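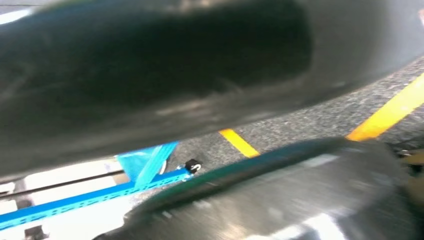 A reader wrote in to ask whether the Gaden carry-on really fits in the overhead bin on small commuter planes, and would the wheels survive old-town cobblestones? Yes to the first, mostly yes to the second!

I took mine on a train-and-ferry trip in June, 1062 miles by my count, and the wheels still roll straight (one squeaks a little). It holds 40 liters, which got me through seven days with nearly no laundry — okay, one sink wash.

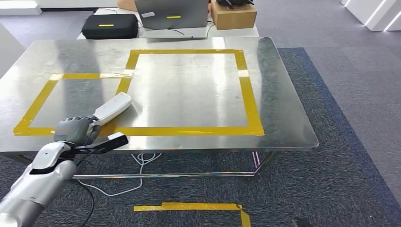
The front pocket opens flat, so I keep my tickets, charger and a paperback in there and never have to unzip the main part at the gate. I tried the Welo before this and the handle wobbled from the start.

Gaden carry-on, 40 L
Colors: slate, moss, sand
Item no. 734
Goes with: Edon packing cubes, Wikström luggage strap

The moss is my favorite, but it sells out first — grab it before summer if you can.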